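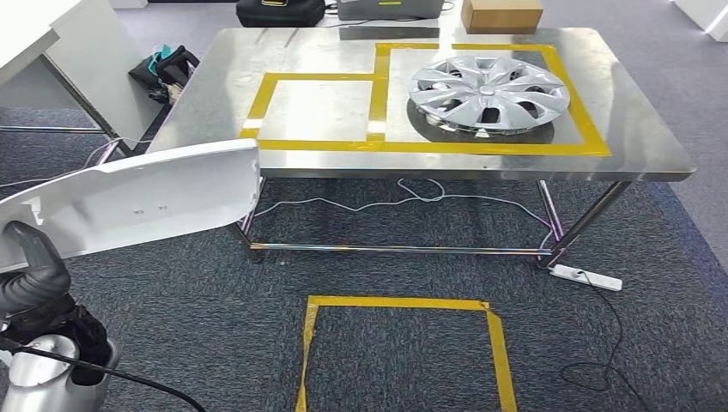

Speaker notes – "Taped boxes and tidy benches: do they earn their keep?"
Monday session, slot is 20 minutes including questions

Start without the title slide. Ask who has taped outlines on a bench or table at work. Wait for hands. Then ask who still puts things inside them. Expect fewer hands and some laughing.

Say where I stand. I've sat through plenty of talks telling me a roll of yellow tape will sort out a workshop. I don't believe it, and I'm going to spend most of this slot on why. Indira Gounder asked me to be fair to the other side, so there is a fair bit near the end.

What the tape is supposed to do. One box for what's waiting, one for what you're working on. Anyone walking past can see what's what. Fine on paper.

Now the hubcap on the steel table. Silver plastic, face up, sitting in the bigger of two boxes. The smaller box next to it is empty. Ask the room: is the job finished or hasn't it started? Let them argue for a minute. The tape can't tell you, as there isn't a word written in either box that I can find. The two outlines share a strip down the middle as well, so you have to know already which side means what.

(If Nuwan Patwary is in, he'll say his people all know. They do. Ask him about the new starter.)

Second grumble: the floor. We tape the top of the table and forget what's underneath. There's a white cable in loops on the carpet below this one. If I had an hour and a roll of tape I'd start with the cable.

Third grumble: steel tops for plastic parts. Everybody buys them – they wipe down easily and look serious. They also throw the ceiling lights back at you, and a shiny trim piece on a shiny table is hard work for tired eyes. At Brirnlow we put a plain grey mat down and the moaning stopped within 10 days. I won't claim more for it than that.

DRINK OF WATER. Check time, should be at 7 minutes.

Move on to the big parts.

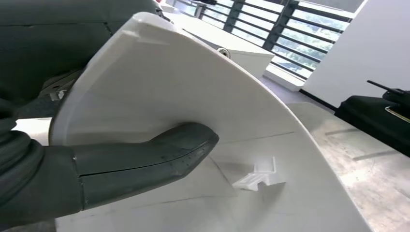
Does a curved plastic panel need a taped box of its own?
Only if the box is bigger than the panel and you've agreed which way up it goes; otherwise leave the tape off and use a rack.

Scuffs. White plastic shows everything. The lower part of this panel has light grey scuff marks and I can't tell you where they came from, and I'd be wary of anyone who says they can from one photo. What I would ask is how many times a part like that gets put down before it's fitted. Each extra box is another time.

Small clips too. There's a white one standing a little proud of the panel face. Lay a part like that clip side down in a neat square and you've got a tidy bench and quite possibly a snapped clip. Vimala Rai's rule at Cudier was "clips to the ceiling" and it cost nothing.

The fair bit. Tape is cheap. It does stop people leaving mugs in the middle of the bench. Meenakshi Varghese kept her outlines going for 14 months, and I've seen them, and they work. She also stood over them every morning, so was it the tape or was it Meenakshi? I still don't know. Leave that one hanging.

What to try on Monday:
– write a word in each box
– look under the table first
– peel up any box that's been empty all week and see who complains

Questions. Natalia Maldonado will have the roving mic. If someone asks which tape to buy, I don't mind which.

3 comments · 12 shares
Sign up to our newsletter for more talks and notes. This site uses cookies. Accept / Manage settings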